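Gripper stops short of connector when wrist camera is tilted

Posted by Idell, August 15, 2021

Our laboratory is preparing a planner for cable work inside desktop computers. The control software is Suline, with the Dawber perception module. The module estimates the pose of a part from the wrist view, and the planner then requests a straight approach. At steep wrist angles the approach ends 4 mm early and no error is logged.

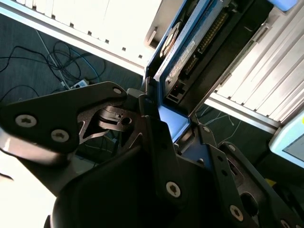

The hand-eye calibration was repeated in May and the residuals were acceptable. Depth limits are set to 700 mm. We would appreciate advice on which setting to examine first.

Elsie Fairclough

Please compare the time stamps of the camera pose and the joint state. Dawber pairs each image with the latest joint state by default, and during a fast wrist rotation the two do not match. Set pairing to "interpolate" and hold the arm still for 2 seconds before the estimate is taken. The gripper's own plates should also be masked, as they occupy much of the view and can be taken for an obstacle.
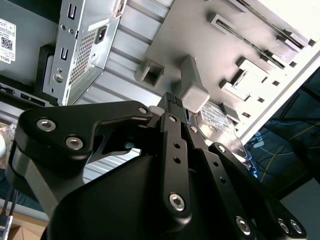

Does the mask have to be redrawn after each calibration?
It is stored in camera coordinates, so it remains valid until the camera or the fingers are remounted.

Flivcombe

We had a similar fault and reinstalled everything. It went away. Check your version, the older ones shorten the path near obstacles and do not report it.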